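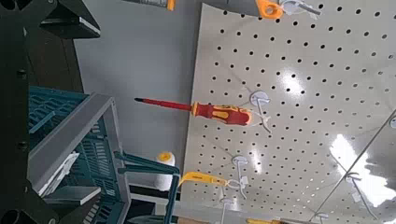 Chapter 3
Storing Hand Tools and Small Equipment

Learning Objectives

After studying this chapter, students should be able to:
Explain how the arrangement of a shop affects the time needed to complete a task.
Choose between wall storage, shelf storage and bench storage for a given tool.
Lay out a pegboard panel for a small shop.
Describe the end-of-shift return procedure and keep a simple tool record.

Key Terms

home position, open storage, closed storage, pegboard, reach zone, return check, tool record

3.1 Introduction

A worker who needs a screwdriver must first find it. In a well-kept shop this takes a few seconds and is hardly noticed. In a poorly kept one the same worker may open several drawers, ask a colleague, and at last use a tool of the wrong size. The screw head is damaged, the job runs over, and the cost never appears on any invoice as a storage problem.

Chapter 2 dealt with the selection and care of hand tools. The present chapter considers where those tools are kept when they are not in use. Storage is often treated as a matter of neatness alone. It also bears directly on safety, on the service life of the tools, and on the amount of money a shop spends replacing items that were never worn out, only lost.

The place assigned to a tool is called its home position. A tool may be carried anywhere in the shop during the working day, but it has only one home position, and every person who uses the shop should know where that position is.

3.2 Open and Closed Storage

Storage may be open or closed. In open storage, such as a pegboard or a wall rack, the tools remain in view. In closed storage, such as a drawer or a lidded chest, they do not. Bins on open shelving fall between the two: the bin can be seen from across the room, but its contents usually cannot.

Open storage suits tools that are used daily and that can be hung by the handle or shaft. Screwdrivers, pliers and snips are common examples. Closed storage is preferred for measuring instruments, for sharp edges without guards, and for anything harmed by dust. Loose supplies such as connectors and cable ties belong in bins, grouped by size and labeled on the side that faces the aisle.

Insulated tools call for particular care. The covering on the shaft of an insulated screwdriver protects the user only while it is whole. Such tools should hang where they will not rub against metal edges, and they should be inspected before each use. A tool with a cut or cracked covering must be taken out of service at once.

3.3 A Case for Discussion

The maintenance shop at Holloway kept its hand tools in a single deep cabinet for many years. When Mitsuko Hirano became shop supervisor, she asked the staff to write down each search for a tool that lasted longer than a minute. The entries filled the notebook by the end of April, and most concerned the same few items.

The daily tools were moved to a pegboard beside the main bench. Spare hooks were left in place for later purchases – a point to which Section 3.5 returns – and the cabinet was kept for instruments and seldom-used equipment. Staff could take up to 2 tools to a job without signing the record. Larger sets had to be signed out and checked on return.

As you read the sections that follow, consider which of these changes required new equipment and which required only an agreement among the people who shared the room.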